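픽킹 소프트웨어에서 인식과 계획 사이의 간격을 줄이는 일

2019. 12. 13.

플리렌트(Plirent)는 금속 부품을 상자에서 꺼내는 로봇 작업용 소프트웨어를 만드는 회사다. 자체 로봇은 만들지 않는다. 프레디 아파사(Fredy Apaza)는 이곳에서 동작 계획과 제어를 맡고 있고, 엘리에세르 비야(Eliécer Villca)는 인식과 개발 도구를 맡고 있다. 두 사람을 플리렌트 작업실에서 만나 지난 2월부터 진행해 온 작업에 관해 들었다. 이들이 만드는 소프트웨어의 이름은 토스타(Tosta)이고, 첫 고객은 판금 가공업체 베탕쿠르(Betancur)다.

아파사는 원래 용접 설비의 제어 프로그램을 짜던 사람이다. 정해진 경로를 정해진 속도로 반복하는 일이었다. 그는 그때와 지금의 차이를 이렇게 설명했다.

“용접 라인에서는 부품이 지그에 물려 있습니다. 위치가 틀리면 지그를 고치면 됩니다. 지금은 부품이 상자 안에 아무렇게나 놓여 있고, 위치를 알려 주는 것은 카메라뿐입니다. 그러니 경로를 미리 저장해 둘 수가 없습니다. 매번 새로 계산해야 하고, 계산이 끝났을 때 그 경로가 아직 맞는 경로인지도 확인해야 합니다.”

토스타의 첫 버전은 순서대로 돌아갔다. 카메라가 한 번 찍고, 인식 모듈이 부품의 자세를 추정하고, 계획 모듈이 경로를 만들고, 제어기가 그 경로를 끝까지 실행했다. 단계마다 앞 단계의 결과를 그대로 믿는 구조였다. 비야는 이 구조가 시연에는 충분했지만 판금 부품에는 맞지 않았다고 말했다.

“얇은 판은 옆의 판을 건드리면 같이 움직입니다. 손가락이 가장자리에 닿는 순간 추정한 자세는 이미 옛날 값이 됩니다. 그런데 첫 버전의 제어기는 그 옛날 값을 향해 계속 손가락을 오므렸습니다. 로그에는 성공이라고 남았는데 손에는 아무것도 없는 경우가 있었습니다. 그때 로그의 ‘성공’이라는 단어부터 없앴습니다.”

지금 로그에는 성공이나 실패 대신 각 단계가 무엇을 근거로 끝났는지가 적힌다. 접촉이 감지되어 끝났는지, 시간이 다 되어 끝났는지, 손가락이 예상보다 더 닫혀서 끝났는지를 구분한다. 아파사는 이 변경이 알고리즘을 바꾼 것보다 효과가 컸다고 했다. 어디를 고쳐야 하는지가 보이기 시작했기 때문이다.

가장 오래 걸린 것은 손가락이 부품에 가까워진 뒤의 마지막 구간이었다. 토스타는 이 구간에 들어가면 전체 경로 계획을 멈추고 별도의 국소 제어기로 넘어간다. 국소 제어기의 주기는 500헤르츠다. 인식 모듈은 그 속도를 따라갈 수 없으므로, 새 자세 추정이 들어올 때까지는 손가락 관절의 위치와 전류만 보고 움직인다.

“처음에는 인식을 더 빠르게 만들려고 했습니다.” 비야의 말이다. “모델을 줄이고 영상 해상도를 낮췄습니다. 빨라지기는 했는데 금속 표면에서 반사가 생기면 자세가 튀었습니다. 제어기 쪽에서는 느린 값보다 튀는 값이 더 나쁩니다. 그래서 되돌렸습니다. 인식은 천천히 정확하게 하고, 값마다 찍힌 시각을 붙여서 보내기로 했습니다. 받는 쪽에서 그 시각을 보고 얼마나 믿을지 정합니다.”

시각 표시를 붙이는 일은 생각보다 번거로웠다고 한다. 카메라, 팔 제어기, 손 제어기가 저마다 자기 시계를 쓰고 있었다. 시계를 맞추고 나서 보니 그동안 보정 오차라고 여겼던 것의 상당 부분이 시간차였다. 팔이 움직이는 동안 찍은 영상을 멈춘 뒤의 관절 값과 짝지어 온 것이다. 아파사는 손과 카메라 사이의 보정을 여러 번 다시 했던 기록을 보여 주면서, 그 작업의 대부분은 필요가 없었다고 말했다.
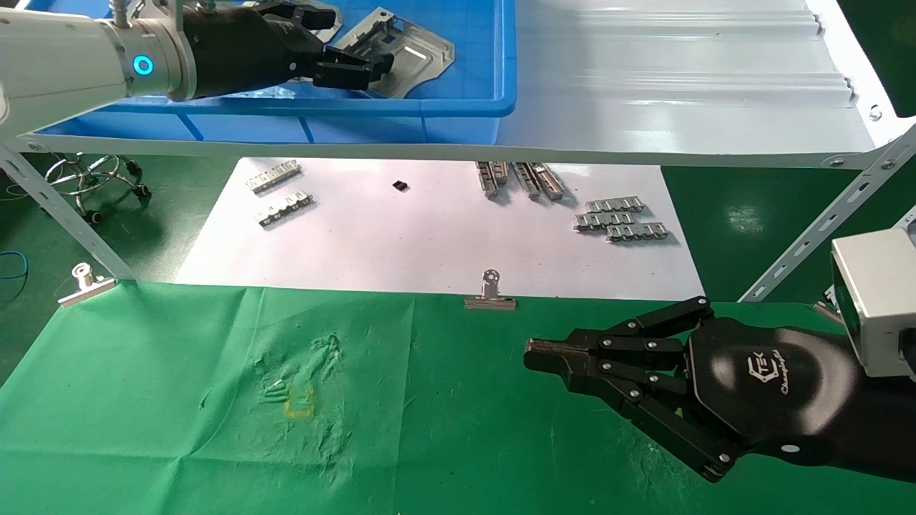
부품의 모양도 소프트웨어를 어렵게 만든다. 베탕쿠르가 보내온 부품에는 구멍이 뚫리고 여러 방향으로 꺾인 판이 많다. 설계 도면이 있으니 잡을 수 있는 자리를 미리 계산해 둘 수 있을 것 같지만, 비야는 그 방법이 절반만 통했다고 했다.

“도면에서 계산한 파지 후보는 부품 하나만 공중에 떠 있다고 가정한 것입니다. 상자 안에서는 벽이 있고 바닥이 있습니다. 바닥에 납작하게 누운 판은 좋은 후보가 거의 다 막힙니다. 남는 것은 꺾인 부분이나 작은 탭인데, 도면 계산에서는 점수가 낮아서 목록 아래쪽에 있던 자리들입니다.”

토스타는 부품마다 후보를 249개까지 저장한다. 점수가 높은 후보만 남기던 것을 바꾸어, 부품을 여러 자세로 눕혀 보고 자세마다 남는 후보가 있도록 골랐다. 실행할 때는 상자의 벽과 바닥을 넣어 충돌하는 후보를 먼저 지우고, 나머지에 대해서만 팔의 경로를 구한다. 순서를 이렇게 바꾸자 경로 계산을 헛되이 반복하는 일이 줄었다. 계획 시간이 얼마나 줄었는지 묻자 아파사는 부품에 따라 차이가 커서 한 숫자로 말하고 싶지 않다고 답했다.

손가락이 여러 개인 손을 쓰는 이유에 대해서도 물었다. 판금이라면 진공 흡착이나 자석이 더 간단하지 않느냐는 질문이다. 아파사는 그 말이 맞는 경우가 많다고 했다.

“넓고 평평한 면이 있으면 흡착이 낫습니다. 고객에게도 그렇게 말합니다. 하지만 구멍이 많은 판은 컵을 댈 면이 없고, 폭이 좁고 이가 난 띠 같은 부품도 마찬가지입니다. 자석은 여러 장이 같이 붙어 올라오고, 알루미늄에는 쓸 수 없습니다. 손가락은 느리지만 잡은 뒤에 무엇을 잡았는지 관절 값으로 짐작할 수 있습니다. 저에게는 그 정보가 중요합니다.”

여러 장이 한꺼번에 잡히는 문제는 손가락에도 있다. 토스타는 손가락이 멈춘 폭을 도면의 두께와 비교해서, 차이가 허용 범위를 넘으면 조금 들어 올린 상태에서 한 번 더 촬영한다. 두 장이 물린 것으로 판단되면 손을 상자 안으로 되돌려 놓고 벌린다. 흔들어서 떨어뜨리는 방법도 시험했으나 부품끼리 긁히는 것을 베탕쿠르가 원하지 않아 뺐다.

잡은 부품을 내려놓는 쪽은 상대적으로 단순하다고 한다. 다만 이가 난 띠 모양 부품은 겹쳐 놓으면 서로 걸릴 수 있어서, 놓는 위치를 정하는 모듈이 이미 놓인 부품의 윤곽을 피하도록 되어 있다. 이 모듈은 비야가 다른 용도로 만들어 둔 것을 가져다 썼고, 그래서 설정 파일의 항목 이름이 지금의 용도와 맞지 않는다. 그는 이름을 바꾸면 예전 기록을 읽을 수 없게 되어 그대로 두고 있다고 했다.

두 팔의 동시 동작도 일정에 들어 있다. 현재 토스타는 두 팔을 각각 따로 계획하고, 한쪽이 공유 영역에 들어가 있으면 다른 쪽을 기다리게 한다. 안전하지만 대기 시간이 길다. 아파사는 두 팔의 관절을 하나로 묶어서 계획하는 방식을 시험하고 있다.

“묶어서 계획하면 차원이 늘어나서 계산이 오래 걸립니다. 그런데 한 손이 부품을 잡고 있고 다른 손이 받아야 하는 상황에서는 따로 계획해서는 답이 안 나옵니다. 그래서 평소에는 따로 계획하고, 넘겨받을 때만 묶습니다. 전환하는 순간의 속도를 맞추는 부분이 아직 매끄럽지 않습니다. 지금은 두 팔을 다 멈추고 전환합니다.”

도구 이야기가 나오자 비야의 설명이 길어졌다. 그가 가장 많은 시간을 쓴 것은 재생기다. 현장에서 기록한 영상과 관절 값, 전류, 계획 결과를 한 시간축 위에 올려놓고 원하는 시점으로 되돌아갈 수 있는 프로그램이다. 재생기의 이름은 디코라(Dikora)이고, 원래는 내부용이었는데 베탕쿠르의 설비 담당자들도 쓰게 되었다.

“되감기만 되는 것은 쓸모가 적습니다. 중요한 것은 그 시점의 입력을 그대로 새 버전의 코드에 넣어 보는 것입니다. 어제 잘못 잡은 장면을 오늘 코드에 넣어서 다른 후보를 고르는지 봅니다. 물론 다른 후보를 골랐다고 해서 잡혔을 것이라는 뜻은 아닙니다. 접촉 이후는 재생으로 확인할 수 없습니다. 그래서 디코라는 접촉 시점에서 재생을 끊고, 그다음은 회색으로 표시합니다.”

시뮬레이션에 대해서는 두 사람의 의견이 조금 달랐다. 아파사는 경로 계획과 충돌 검사는 시뮬레이션에서 거의 다 검증할 수 있다고 본다. 코드를 저장소에 올릴 때마다 시뮬레이션 시험이 돌고, 통과하지 못하면 실제 로봇에 올릴 수 없다. 비야는 이 시험이 필요하다는 데에는 동의하면서도, 얇은 금속판의 접촉과 반사를 시뮬레이션으로 맞추려는 시도는 중단했다고 말했다. 매개변수를 맞추는 데 드는 시간이면 실제 부품으로 기록을 더 모을 수 있다는 것이다.

학습 기반 방법을 얼마나 쓰는지도 물었다. 부품을 배경에서 분리하고 대략의 자세를 내는 데까지는 학습한 모델을 쓰고, 그 뒤에 도면의 형상에 맞추어 자세를 다듬는 것은 기존의 정합 방식이다. 파지 후보의 순위를 매기는 부분은 지금 규칙으로 되어 있으며, 쌓인 기록으로 학습한 모델과 비교하는 중이다.

“순위 모델은 평균적으로는 규칙보다 낫습니다.” 비야가 말했다. “그런데 틀릴 때 왜 틀렸는지 설명하기가 어렵습니다. 고객이 전화해서 왜 저 부품을 계속 못 집느냐고 물으면 저는 대답을 해야 합니다. 규칙은 대답이 나옵니다. 그래서 당분간은 규칙이 고르고, 모델은 옆에서 자기라면 무엇을 골랐을지 기록만 합니다.”

속도 제한과 정지 조건은 토스타 바깥에 있다. 팔과 손의 제어기에 따로 설정되어 있고, 토스타가 어떤 명령을 보내든 그 한계를 넘지 못한다. 아파사는 계획 소프트웨어가 안전 기능을 겸하면 안 된다는 것을 용접 라인에서 배웠다고 했다. 토스타가 하는 것은 한계에 닿기 전에 스스로 느려지는 것까지다. 통신이 끊기면 팔은 제자리에 멈추고, 손은 쥐고 있던 힘을 유지한다. 손을 펴게 할 것인지를 두고 논의가 있었는데, 부품을 떨어뜨리지 않는 쪽을 택했다.

설정 항목이 너무 많다는 지적은 베탕쿠르에서 먼저 나왔다. 부품 하나를 등록하려면 도면을 불러온 뒤 두께, 허용 폭, 놓는 방향, 금지 면을 입력해야 한다. 다음 버전에서는 두께와 금지 면을 도면에서 읽어 오고, 나머지는 기본값으로 시작하게 할 계획이다. 작업자가 값을 바꾸면 누가 언제 바꾸었는지가 디코라의 시간축에 함께 남는다. 아파사에 따르면 원인을 찾지 못하던 문제 가운데 몇 건은 이 기록으로 풀렸다. 교대 시간에 허용 폭이 바뀌어 있었던 것이다.

다음 버전의 배포 시기를 묻자 두 사람은 날짜를 말하지 않았다. 두 팔 전환이 멈춤 없이 되는 것과, 한 번도 등록한 적 없는 부품이 상자에 섞여 있을 때 그것을 건드리지 않고 알리는 것이 조건이라고 했다. 두 번째 조건은 비야의 몫이다. 그는 인터뷰가 끝난 뒤 그날 아침에 올린 코드의 시험 결과를 확인하러 자리로 돌아갔다.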